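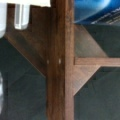
Dark wood post and diagonal brace, with two pale dots near the middle of the post.

Winter fuel grants: how the Zarnberg fund is split

The Zarnberg hardship fund closed its last round in March with $3,445 in donations. Of that, $2,438 went out as fuel grants, paid at a flat $50 per household, with one part payment at the end of the list. The balance carries over.

Applications are scored on income, heating type and number of dependents. Danica Stoyanova, who keeps the register, wants a fourth test for people leaving the hospital. "They fall between two forms," she says.

The next round opens September 28, 2024, and stays open for 4 weeks. Forms are at the Tikwood food pantry.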